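Kosdale Reader Reviews
Set-up guide for contributors

Section 3. Submitting your first book review

Read this section after you have confirmed your email address and chosen a display name. If you are moving reviews over from an older blog, skip to Section 5.

Before you start

Have the book's title, author and publisher in front of you, along with the ISBN from the back cover. If you received the book free from a publisher or author, you also need the name of whoever sent it. Reviews may be up to 1,550 words. The shortest we accept is 600 characters, including spaces.

3.1 Create the draft

1. Sign in and open My Shelf.
2. Select Add a Book and type the ISBN without dashes.
3. Check the edition that comes up. Paperback and hardcover editions are listed separately.
4. Select Write Review. An empty draft opens with the book's details already filled in.

Note: If the ISBN is not found, choose Enter by Hand. Books entered by hand go to Zuleica Xavier at the catalog desk for matching, and the review stays hidden until she has approved the entry.

3.2 Enter the text

1. Type or paste your review into the main box. Pasting from a word processor removes italics, so you will need to put them back on book titles.
2. Fill in the Summary line. It appears on the home page and in the weekly email.
3. Choose a category. Books on the history of computing and the internet go under Technology and Society. Programming handbooks go under Reference.
4. Mark any plot details with the Spoiler button. Select the words first, then press the button.

Caution: The draft does not save by itself. Press Save Draft before you leave the page or open another book in the same window.

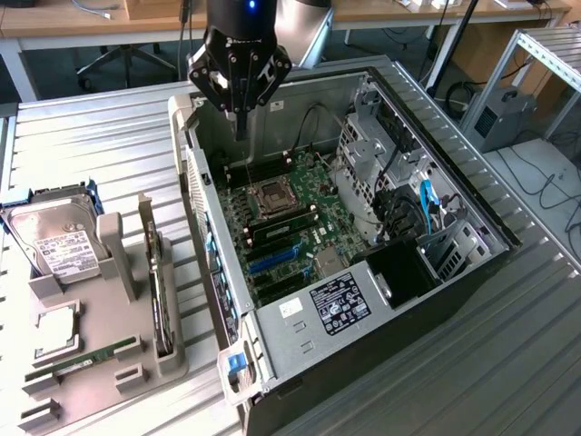 3.3 Add the disclosure

1. Open the Disclosure tab.
2. Choose Bought, Borrowed or Review Copy.
3. For a review copy, enter the sender's name. If you work with the Sachdeva advance reader list, choose it from the menu and leave the name blank.

A review with no disclosure can be saved but not published.

3.4 Rate and publish

1. Set a star rating, or leave it blank. Unrated reviews are not included in the book's average.
2. Select Preview and read the whole page once. Links open in a new tab.
3. Select Publish.

New contributors' first 3 reviews are held for an editor. Anderson Godoy reads these and will write to you through the site's message box if he wants a change. Later reviews go live when you press Publish.

Note: The star rating can be changed at any time. The category cannot be changed after publishing except by an editor.

3.5 Turn on comments

Comments are off by default. To turn them on, open the published review, select Settings, then Allow Comments. You can close comments again later, and those already posted will stay on the page.

Section last revised June 2024. For cover art and author photos, go to Section 4.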